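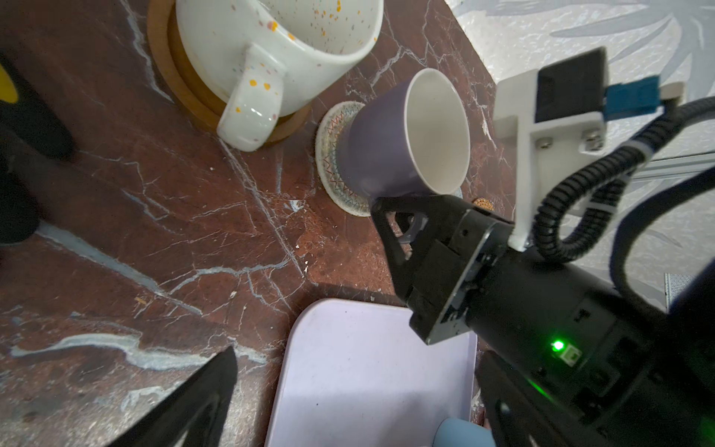 Speckled mug and lavender mug, with coasters, on a marble countertop.

Filed under: Kitchen Math, Quantity Cooking

Scaling a Soup Recipe for a Large Service

22 June 2023

This page covers the conversion factor method as used in the Temville teaching kitchens. The worked case is the carrot soup served at the January open house in Jayawardena Hall, with 482 portions ordered. The same steps apply to any soup or thin sauce measured by volume.

What you need

A tested base recipe with a measured yield, a scale that reads in grams, a calculator, and the usable capacity of your kettle. Usable capacity is less than the figure on the plate. Our Utetti tilting kettle holds 50 liters to the rim and is filled to 40.

Step 1. Confirm the base yield

Cook the base recipe once and measure the finished soup in a marked container. Do not add up the ingredient volumes, as this ignores evaporation. Our base recipe yields 2000 ml.

Step 2. Set the portion

Portion size is what the ladle delivers, level. We use 200 ml, so the base recipe makes ten portions.

Step 3. Find the required yield

Multiply portions by portion size: 482 x 200 ml = 96,400 ml. Add an allowance for soup left in the kettle, the blender and the holding pans. We allow 2 percent, which brings the total to 98,328 ml. If you transfer through more vessels than this, weigh what stays behind on a trial run and use your own number.

Step 4. Calculate the conversion factor

Divide required yield by base yield: 98,328 / 2000 = 49.164. Round up to one decimal place, giving 49.2. Rounding down will leave you short of the allowance.

Step 5. Divide into batches

A factor of 49.2 makes 98.4 liters. At 40 liters per fill this takes three batches. Divide the factor evenly: 49.2 / 3 = 16.4 per batch, or 32.8 liters each. Avoid two full batches and one small one. The small batch reduces faster and will not match the others.

Step 6. Convert the ingredients

Multiply each base weight by 16.4. For one batch:

Carrots, trimmed: 900 g becomes 14,760 g
Onions, peeled: 250 g becomes 4,100 g
Butter: 60 g becomes 984 g
Vegetable stock: 1,600 ml becomes 26,240 ml
Salt: 18 g becomes 295 g

Convert any spoon or cup measures to grams before multiplying. Errors in a leveled spoon are small at base size and are multiplied along with everything else.

Step 7. Correct for trim

The recipe lists trimmed weights. The order sheet needs purchase weights. Divide the trimmed weight by the trim yield. Our carrots test at 82 percent, so one batch needs 14,760 / 0.82 = 18,000 g as purchased, and three batches need 54 kg. Repeat for the onions with their own yield. In Cuder, enter the trim yield on the ingredient card and leave the recipe line as trimmed weight. Entering it in both places applies the correction twice.

Step 8. Adjust what does not scale

Salt: add three quarters of the calculated amount at the start and the rest to taste after blending.

Stock: a deep kettle loses a smaller share of its water than a saucepan. Hold back one tenth of the stock and add it at the end if the soup is too thick.

Butter: enough to coat the kettle floor is sufficient for sweating the onions. Stir in the remainder after blending.

Time: do not multiply cooking time. Cook until the carrots crush easily against the side of the kettle. Allow extra time for the kettle to return to a simmer after the stock goes in.

Step 9. Record the result

Measure the finished volume of each batch before holding. Write the actual yield, the stock used and the final salt weight on the batch sheet. If the three yields differ noticeably, check the lid position and simmer setting before changing the recipe.

Shares: 14 | Comments: 3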